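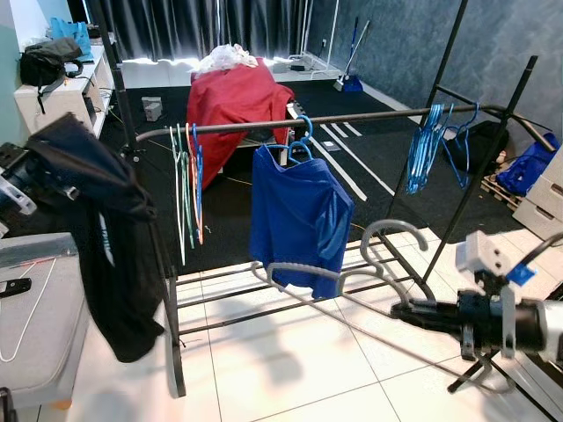 Running a family reunification drill: what we learned at Brikwood
Speaker notes, Elisa Sorrentino

Opening

Good morning. My name is Elisa Sorrentino and I work in emergency planning for the town of Naltatthorpe. I'm going to talk about one exercise we ran in January, at the Brikwood school, and what we changed in our plan afterward. I have slides, but the handout has the same material, so don't worry about copying anything down.

Ask for a show of hands: who has a written reunification plan? Who has tried it with real people? (Usually a lot fewer hands the second time. Don't comment, move on.)

What the drill was

Reunification means getting children back to the right adults after a school has been emptied and the normal pickup can't happen. Our scenario was a gas leak. The school moves everyone to a second building, parents are told where to come, and every child is signed out to an adult who is on the card.

We used the Parisi hall as the second building. It has two entrances on different streets, and that is why it was picked in the original plan. Evport supplied the buses. The students who took part were older ones whose parents had signed a form, and the parents who came to collect them were their real parents. I'd recommend that. Staff playing parents are too polite.

The drill started at 9 in the morning. Parents got the text message at 10.

Slide: map of the hall

Point out the check-in door, the waiting room and the release door. Parents come in on one side and leave with their child on the other. They should never pass the line of people still waiting. On paper this works well.

What went right

The buses. Evport had drivers who knew the route and they left in the order we asked for. The bus rosters matched the class lists.

The radio plan. We kept it to one channel for the hall and one for the buses. People used plain language and we didn't have anyone talking over anyone else.

The teachers stayed with their classes. In the old plan, teachers were pulled away to work the check-in tables. We dropped that before the drill and I would not go back. A class with its own teacher sits down and stays quiet.

What went wrong

There were 3 problems worth your time. Take these slowly.

First, the text message. It gave the name of the hall and no street address. Several parents drove to the hall's old location across town, which still comes up first when you search for it. The fix is one line in the template, with the address and the name of the street to turn in from. Go home and look at your template.

Second, the cards. Emergency contact cards were filed by homeroom. Parents give you a child's last name. So the person at the table had to ask for the grade, then the teacher, then go find the box. Some parents did not know the homeroom teacher's name, and that's normal. We now print a second set by last name and it rides in the go kit. The school office replaces it every term.

Third, the runners. A runner takes the slip from check-in, walks to the waiting room, gets the child and walks them to the release door. We had 3 runners. The line at check-in moved fine until they were all out at once, then it stopped completely. Parents could see the table staff sitting with nothing to do and they got annoyed, which I understand. If you take one staffing change from this talk, double your runners before you add a table.

(Pause for questions here if the room looks like it wants them. Otherwise hold until the end.)

Custody and ID

This always comes up, so cover it before somebody asks.

We had one planned test in the drill. An adult came in who was related to the student but not on the card. The table did the right thing and sent her to the side desk. The side desk did not know what to do next. There was no phone list there and the counselor assigned to it was in the waiting room.

The side desk now has its own folder: the school's phone list, a copy of the release policy, and a sheet for writing down what was decided and by whom. It also has a chair and a box of tissues. In a real event the people sent there will be upset, and they should not be having that talk standing up in front of a line.

Check ID every time, even if you know the parent. Staff don't like doing this in a small town. Tell them to blame me.

Students who need more help

We asked families ahead of time what their child would need for a long wait. Medicine was the main thing. In the plan, the school nurse brings the medicine bag on the first bus. In the drill she was on the last bus, as she had stayed to see the building cleared. We've now split that job. The bag goes first with a trained staff member and the nurse follows when she can.

One student found the hall too loud. A teacher took him to a small room off the corridor, and nobody told the runners. His mother waited a good while longer than she should have. Any move out of the main waiting room now goes on the board.

What it cost

Mostly staff time. The hall was free to us. We paid for the buses and for lunch. If money is the obstacle, run the tables and the runners in your own gym with no buses at all. You will still find your card problem.

Next steps for us

We're repeating the drill with a different school and with the message going out during the afternoon, when more parents are at work. We also want to try it with Spanish-language signs and a second interpreter, as one was not enough.

Closing

The check-in slip, the side desk sheet and the new text template are at the back of the handout. Change the names and use them. If you run your own drill, please send me your notes, including the bad parts.

Questions. Repeat each one into the microphone before answering.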